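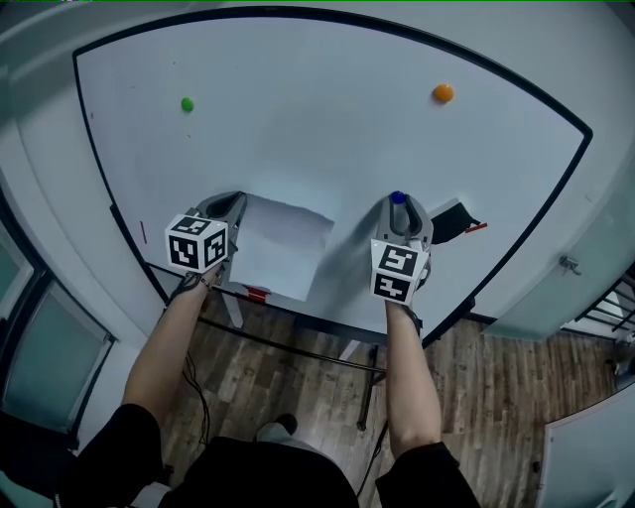 To: hetus-collect list
Subject: Re: Two-ball task, how many is enough?

Kobina Opoku wrote:
> We're at 78 good episodes on the green and orange balls. Target was 85.
> Can we call it done? My wrists would like to know.
> Also, does it matter where the balls start? I've been putting them
> wherever my hand happens to be.

Kobina,

Sympathy to the wrists. No, please do the last seven. The Bavmont people have 85 written in their plan and they will check.

Starting spots matter a lot, I'm afraid. If "wherever my hand happens to be" is the same corner every time, the model will learn to love that corner and be baffled by the rest of the table. Put the balls well apart for a few, green on the left and orange on the right, then swap the colours over. I'd like at least 2 with both balls close to the near edge, where everyone hates reaching.

Keep the marker cubes turned toward the head camera. I threw out 6 of the Tsao episodes last month over lost tracking, all lovely grasps, all useless.

Fumbles can stay in if you recover. Swearing is fine, we don't record sound.

Uploads go in the Drustumness folder, the one without "old" in its name.

Cheers,
M.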